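Search articles Type a word here Go

How do you teach a robot to tidy a desk?
Reading time: 5 minutes

Imagine explaining to somebody how to put a pen in a pot. Go on, try it. "Pick up the pen. Put it in the pot." Done.

Now imagine that your somebody has never seen a pen, doesn't know which way is up, and will do exactly what you say and nothing else. Pick it up where? How hard? How high do you lift it before you move sideways? When do you let go? Welcome to the working day of Orvokki Leinonen, who teaches robot arms at a workshop called Torari, in Jeltholm.

People used to write all those answers out as instructions. It took ages, and if you moved the pot a little to the left, the robot would carefully drop the pen exactly where the pot used to be. It would then look very pleased with itself, in so far as an arm can.

So at Torari they show the robot instead. Orvokki holds a set of handles, and when she moves them, the arm moves too. She steers it to the pen, closes its fingers, carries the pen over to the pot and lets go. While she does this, a computer writes down two things, many times every second: what the cameras see, and what the arm is doing. One whole go, from start to finish, is called a demonstration.

One demonstration is no use. Neither are 20, though the robot may get cocky. If every pen in your examples is blue and every pot is in the same place, the robot might decide that "blue" and "over there" are the whole job. It is a bit like learning to swim in one particular bath.

That is why Orvokki keeps changing things. She turns the pen round. She slides the pot across the table. She swaps it for a taller one. Her colleague Toivo Väisänen has a rule that something has to move after every 5 goes, and he has been known to come over and nudge the pot himself when he thinks she isn't looking.

By the end of August the two of them had 1126 demonstrations of pens going into pots. Toivo then watched the recordings, which is every bit as thrilling as it sounds, and took out 26 of them. In some the pen had been dropped on the floor. In one, Orvokki had sneezed.

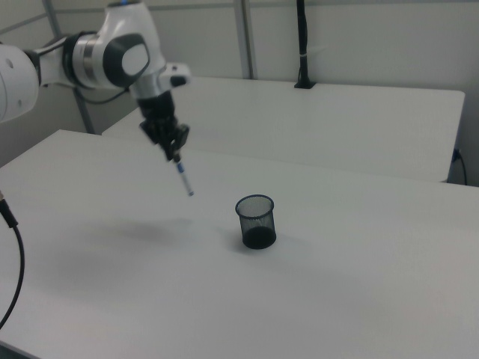 Are the bad ones rubbish? Not always. Suppose the pen catches on the rim and Orvokki backs up, straightens it and tries again. That's a very useful thing to have on record, as the robot is going to catch the rim too, sooner or later, and it would be nice if it had some idea what to do next. Toivo keeps those in. The sneeze he threw out.

Once the examples are ready, they go into a learning program, which Torari calls Dinus. Dinus looks for patterns: when the view looks like this, the arm usually moves like that. Then the handles are put away and the robot has a go by itself. Its first tries are often dreadful. Orvokki makes a note of what went wrong and collects more examples of exactly that bit.

Try it yourself

You need a friend, a pencil, a mug and a scarf. Put the scarf over your friend's eyes and guide their hand to do the job a few times. Now move the mug, say nothing, and see where the pencil ends up. Use an empty mug.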